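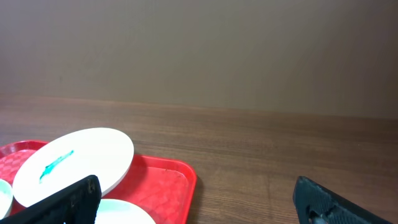 ## 4. Recoger la mesa y preparar la vajilla para el lavado

Antes de llegar al programa de lavado conviene dedicar un ratito a la mesa. Sabemos que apetece saltarse este capítulo (a todos nos pasa cuando acabamos de comer y el sofá llama), pero una vajilla bien recogida sale mejor del lavavajillas Drinora, y además se llevan menos sustos los platos. Con calma, y con una bandeja a mano, la tarea se hace en 2 viajes a la cocina.

### 4.1 Cargar la bandeja

1. Ponga la bandeja de servir sobre la mesa, bien apoyada y lejos del canto. Si el fondo tiene relieve, colóquela siempre con ese lado hacia arriba, que para eso está.
2. Retire primero los vasos y los cubiertos, y déjelos aparte. Viajarán en la segunda vuelta.
3. Coloque los platos grandes y ovalados en la bandeja. Pueden ir un poco montados sobre otros, siempre que no bailen al levantar el conjunto.
4. Reparta los platos más pequeños en el sitio que quede, sin que asomen por encima del reborde.
5. Levante la bandeja con las dos manos, despacio, y compruebe que nada se desliza antes de echar a andar.

> **Nota:** No hace falta llenar la bandeja hasta arriba. Un hueco libre a un lado viene muy bien para poner esa cucharilla que siempre aparece al final debajo de una servilleta.

> **Precaución:** No apile platos llanos encima de cuencos. La pila parece firme sobre la mesa y deja de serlo en cuanto se inclina un poco.

### 4.2 Retirar los restos

1. Pase los restos sólidos al cubo con una espátula blanda de silicona. Evite el cuchillo, que raya el esmalte y deja unas marcas grises muy difíciles de quitar, sobre todo en la vajilla blanca.
2. Si queda un rastro de salsa, crema o colorante, extiéndalo lo menos posible: recójalo con papel de cocina, desde los bordes hacia el centro.
3. Para las manchas de color intenso (remolacha, cúrcuma, glaseados de repostería), ponga unas gotas de limpiador Purnurine directamente sobre la mancha y espere 20 minutos.
4. Aclare con agua templada. El agua muy caliente fija algunos colorantes, así que no tenga prisa por abrir ese grifo.

> **Nota:** No es necesario lavar los platos a mano antes de meterlos en la máquina. Con quitar lo que se ve, basta.

### 4.3 Limpiar la bandeja y la mesa

Las bandejas de plástico agradecen un trato suave. Frote las zonas con relieve con un cepillo de cerdas finas, siguiendo primero un sentido del dibujo y luego el otro, y séquelas con un paño para que no queden gotas en las hendiduras. La bandeja Sayce admite la cesta superior hasta 71 °C; si la suya es de otra marca, mire el reverso o lávela a mano.

En las mesas con acabado de madera, pase un paño húmedo bien escurrido en el sentido de la veta y termine con otro seco. Levante siempre la bandeja para moverla, en vez de arrastrarla, y mire debajo, que alguna miga se esconde.

> **Precaución:** No utilice estropajos metálicos ni polvos abrasivos sobre el plástico, la loza o la madera.

Cuando la vajilla esté lista, pase al apartado 5, «Colocación en las cestas». Si necesita repuestos de la espátula o del cepillo, pídalos al servicio de atención de Grodham con la referencia 3000.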